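I'd been wanting to see inside the Wuvoma spice mill for ages, so when they opened the doors in April I was in the queue well before ten, shopping bag in hand and no breakfast eaten on purpose. It's a family-run place on the edge of Usto, and you smell it from the bus stop — cumin first, then something sweeter that I later found was fennel.

Dineo Magagula took our group round. She has blended masalas there for years and talks about coriander the way my uncle talks about cricket! We began in the cleaning room, where the whole seeds are sieved and picked over, and then went through to the roasting pans. She did a small batch of cumin in front of us, low and slow, shaking all the time, and tipped it out the moment the smell turned nutty. I always leave mine too long, I know that now.

The grinding room was loud and I missed half the talk, but I did catch that they grind in short bursts so the spices don't heat up and lose their oils. They got through 1,268 kilos of chilli last year and 1,331 of turmeric. Try to picture that much turmeric (and the laundry).
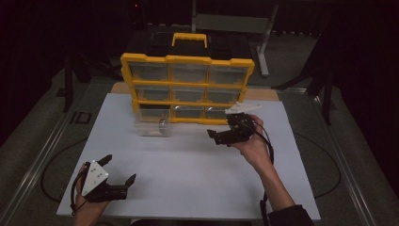
*Small parts organiser with a yellow carry handle, one drawer out*

After that came the tasting, and oh, I was ready for it. We had a plain moong dal served two ways, one with whole spices fried in ghee and one with the Mkhize blend stirred in at the end. Same lentils, same salt, and completely different bowls. I liked the ghee one best, though the lady next to me went back for the other twice. There was also a rice pudding with green cardamom crushed that morning, only just sweet, with a little jaggery on top. I asked for the recipe and Dineo said two pods for each cup of milk, skins and all, and strain before serving.

The shop is tiny and has 118 jars along one wall. I came away with black cardamom, ajwain, a bag of the Mkhize blend and a jar of Fleketti lime pickle, made by a friend of theirs and very hot indeed. Take cash, and go early if you want the cardamom — they were nearly out when I left. I made the pudding the same evening and used a bit more jaggery than she'd have liked.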